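Flundari small parts set – README

Flundari is a set of two-handed demonstrations of small parts work, recorded with a pair of hand-held grippers and no robot arm. We use it to test whether a policy can learn when to close the fingers on a thin object lying on a flat surface. Maintained by Damian Camenzind and Remo Baumgartner, Skanomcombe lab.

Contents
50 sessions, split by session and never by episode. 13 are held out for testing. Video is stored at 30 frames per second, one stream per gripper, with finger opening logged alongside.

Tasks
Screws and similar hardware, a pale work surface, a drawer organizer. Operators were told the goal but not which hand to use.

Method
The Schnyder baseline predicts finger opening and hand motion from both views. The Zultard variant gets the same input plus a short history of finger opening. On the held-out sessions Zultard closed too early less often, mostly on screws lying at an angle to the fingers. We saw no clear gain on drawers.
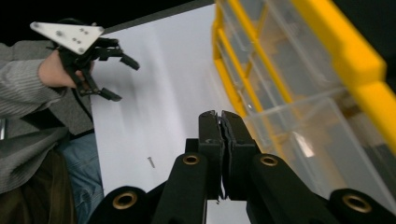 Known problems
Clear plastic throws highlights that shift with the hand, and both models are worse near it. Finger opening drifts in 3 sessions recorded in July – these are flagged in the session table and left out of the training split. Clock sync between left and right was redone after that.

Send corrections to Remo with the session number.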